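Trerau verkauft frühere Valteck-Häuser an die Mieter

Trerau, Mittwoch, 20. November 2024

Die Wohnungsgesellschaft Trerau bietet einen Teil der ehemaligen Werkssiedlung Valteck zum Kauf an. Es geht um 100 Reihenhäuser im südlichen Abschnitt, zwischen der Bahnlinie und dem Parisiweg. Wer dort zur Miete wohnt, erhält in den nächsten Wochen ein Angebot per Post und kann bis Ende Juli entscheiden. Erst danach kommen die übrigen Häuser auf den freien Markt.

Die Siedlung umfasst insgesamt 238 Häuser. Die meisten haben drei Zimmer, ein Bad im Obergeschoss und einen Keller, der nur teilweise ausgebaut ist. Die Heizungen im südlichen Abschnitt wurden vor fünf Jahren erneuert, die Fenster stammen überwiegend aus der Bauzeit. Zu jedem Haus gehört ein Gartenstreifen, Garagen gibt es nur am Parisiweg. Sie werden getrennt verkauft.

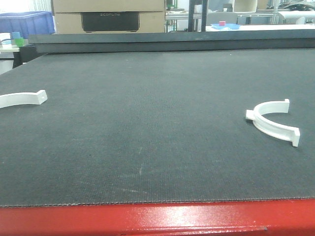 Sepehr Tabrizi hält die Frist für zu knapp. Wer ein Haus kaufen wolle, müsse erst mit der Bank sprechen und jemanden durch den Keller schicken, der etwas von Feuchtigkeit verstehe. Das Schreiben der Gesellschaft nenne zwar einen Preis, sage aber nichts über den Zustand der Abwasserleitungen. Er wolle gern bleiben, aber ohne diese Angaben werde er nichts unterschreiben.

Die Gesellschaft teilte dazu mit, die Unterlagen zu den Leitungen würden gerade zusammengestellt. Sie lägen voraussichtlich zum Jahreswechsel vor und könnten dann nach Anmeldung im Büro am Bahnhof eingesehen werden. Eine Verlängerung der Frist sei nicht geplant. In Einzelfällen könne man darüber reden, wenn die Finanzierungszusage einer Bank bereits beantragt sei.

Der Kaufpreis richtet sich nach Lage und Grundstücksgröße. Endhäuser sind teurer als Mittelhäuser, ein Abschlag gilt für die Reihe direkt an der Bahn. Mieter, die seit über drei Jahren in der Siedlung wohnen, bekommen einen Nachlass. Dafür müssen sie das Haus nach dem Kauf eine Zeit lang selbst bewohnen. Wie lange, steht im Entwurf des Kaufvertrags, der dem Angebot beiliegt. Grunderwerbsteuer und Notarkosten tragen die Käufer.

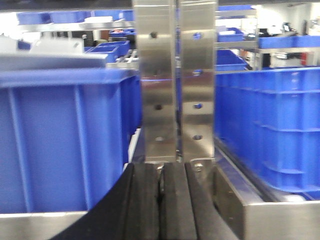
Metallplatten mit Schraubenlöchern

Für Haushalte, die nicht kaufen wollen, laufen die Mietverträge weiter. Auch bei einem Verkauf an Dritte bleibt der neue Eigentümer an den bestehenden Vertrag gebunden. Die Gesellschaft will außerdem in die Kaufverträge schreiben, dass eine Kündigung wegen Eigenbedarfs für mehrere Jahre ausgeschlossen ist. Über die genaue Dauer wird noch verhandelt.

Der nördliche Abschnitt ist von dem Verkauf nicht betroffen. Dort sollen im kommenden Jahr zuerst die Dächer gemacht werden, anschließend die Hauseingänge. Mit den Planungen ist das Büro Drernosness beauftragt. Ob die Mieten nach den Arbeiten steigen, steht noch nicht fest. Die Bewohner sollen vor Beginn schriftlich informiert werden.

Offen ist auch, was mit dem früheren Waschhaus geschieht. Das Gebäude steht auf dem Grundstück hinter den Garagen und gehört keinem der beiden Abschnitte an. Die Gesellschaft prüft einen Umbau zu drei kleinen Wohnungen. Ein Bauantrag wurde bisher nicht gestellt.

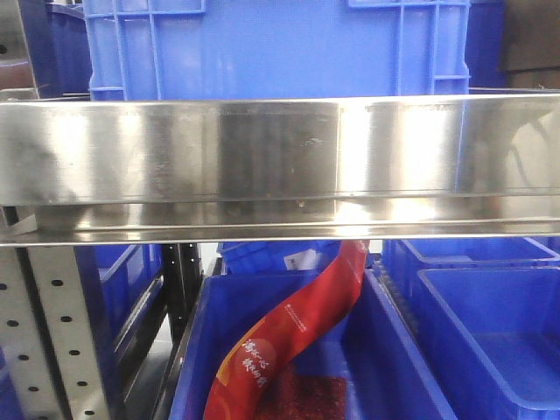
Stahlkante, dahinter blaue Kunststoffkiste

Besichtigungen für auswärtige Interessenten gibt es vorerst nicht. Eine Liste wird nach Ablauf der Frist angelegt, Vormerkungen nimmt das Büro bis dahin nicht entgegen. Mieter mit Fragen zum Angebot können dort einen Gesprächstermin vereinbaren. Mitzubringen sind der Mietvertrag und das Angebotsschreiben.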